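Working out what a takeover offer means for your shares

If you own shares in a listed company and somebody bids for it, you will get a letter or an email, and later a thick booklet. You don't have to do anything on the day. The steps below are for a small shareholder in Australia with an ordinary parcel of shares held in their own name. They are general information. If the holding is large, or sits in a super fund you run yourself, pay for advice.

I have used one made-to-measure case all the way through. Dagdag is a small listed maker of control equipment. Kerko, an overseas buyer, wants all of it. Kekeli Addo owns 100 Dagdag shares and wants to know whether to vote yes, vote no or sell now.

## 1. Find out which kind of bid it is

There are 2 common kinds, and they ask different things of you.

**Takeover bid.** The buyer makes an offer directly to each shareholder. You accept it or you ignore it. If the buyer gets past the compulsory acquisition threshold, it can take the rest, including yours.

**Scheme of arrangement.** The company puts the deal to a meeting and shareholders vote. If the vote passes and the court approves it, everyone's shares go across, whichever way they voted.

Friendly deals are usually schemes. The first page of the announcement will say which one you have. Dagdag's is a scheme, so Kekeli has a vote and no acceptance form to fill in.

## 2. Write down the price and what it is made of

Look for the amount per share and whether it is cash, shares in the buyer, or a mix. Then look for any dividend. Sometimes the dividend is paid on top of the price and sometimes the price drops by the same amount. The wording to search for is "less any dividend" or "reduced by".

Kerko is offering $18 cash per share, with no reduction for dividends. Kekeli's 100 shares would bring in $1,800. A scheme normally has no brokerage, but check the booklet.

## 3. Compare it with the market price

Look up the last closing price before the bid was announced, and today's price. Dagdag closed at $12 before the news and now trades at $16.

The first gap is the premium. Going from $12 to $18 is a premium of 50 per cent. Check that the company hasn't picked a flattering starting date, such as a low point months earlier.

The second gap, between $16 and $18, tells you how sure the market is. A small gap means traders expect the deal to finish soon. A wide one like this means they see a real chance of delay or failure.

## 4. List the conditions

Every deal has conditions. Copy them out of the announcement and put a date beside each one if you can find it. Common ones are:

- foreign investment approval, when the buyer is from overseas
- competition clearance
- the shareholder vote
- court approval
- no serious fall in the company's earnings before completion

Foreign investment approval is often the slow one, and it can come with strings attached, such as keeping the head office here or having a certain number of local directors. Those promises bind the buyer. They don't usually change what you are paid.

For Dagdag, the vote is set down for May and the foreign investment decision was still outstanding when the booklet went out.

## 5. Read the independent expert's report

It is near the back of the booklet. Start with the summary. The expert gives a value range per share and says whether the deal is fair and reasonable. "Fair" means the price is inside or above the range. "Reasonable" is a lower bar, and a deal can be reasonable without being fair.

Then read how the range was reached. With a manufacturer, a lot hangs on the forecast for its main product line.

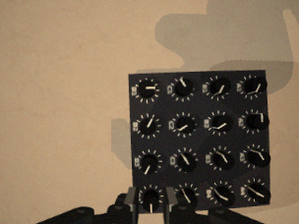 ## 6. See who else is on the register

Check the substantial holder notices on the exchange website. If a large holder such as a fund has said it will vote no, the price may be lifted or the deal may fall over. In this case a fund called Grondska has said it supports the scheme unless a better offer turns up. Another company, Hollham, has been mentioned in the press as a rival but has made no offer. Don't count on a bid that hasn't been made.

## 7. Choose, and note the deadline

Kekeli can vote yes and wait for $18, vote no, or sell on market at $16 less brokerage and be finished with it. Selling now gives up $2 a share in return for certainty.

If you are voting by proxy, the form has to be in before the meeting, commonly 48 hours ahead. The exact time is printed on the form. Keep the booklet and your original purchase record, as you will need both to work out capital gains tax.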